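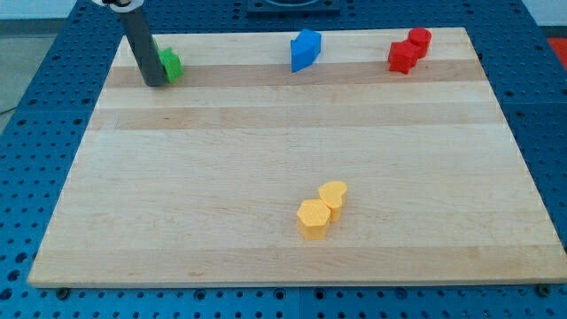

Skestine Street Block Association
Minutes, January meeting, back room of the Delaunay

Called to order at 7 p.m. by Colette Brunet, who asked that people stop moving the chairs. There were 18 present at the start and fewer after the parking item.

Minutes of the last meeting were approved with one correction. The word "shouting" on page two was changed to "discussion."

Parking. The city has answered our letter about the loading zone outside Werkville. The answer is that our letter has been received. Colette will write again and ask what happens next. A motion to paint the curb ourselves was made, seconded and then withdrawn when the seconder asked who would be paying the fine.

Snow. The corner lot at the bottom of the hill was not shoveled after either storm. The owner's office says a crew came out. Residents who walk past the lot twice a day had views on this. Agreed to send photos next time, with the time written on them.

Street tree. The new linden outside number 927 is leaning. One side of the room felt it had always leaned. The other side felt it was leaning more. It will be staked on Saturday if the ground allows, and anyone with a mallet should bring it.

Summer block party. Five months off and already the longest item. Last year's bill for the bounce house was read aloud, followed by a short silence. Manus, the band from last year, would play again for the same fee and would like a power outlet this time. Approved, 11 to 2, with the outlet to be discussed. The question of potato salad (one large or several small) was tabled for the third meeting in a row.

Newsletter. Deadline is the end of the month. The editor would welcome items that are not about dogs.

Other business. A gray glove, left hand, was found after the last meeting and is behind the bar. A complaint about the wind chimes on the north side was heard. The owner of the wind chimes was present and also heard it.

Adjourned at 9:05. Next meeting same room, same time. Please put the chairs back.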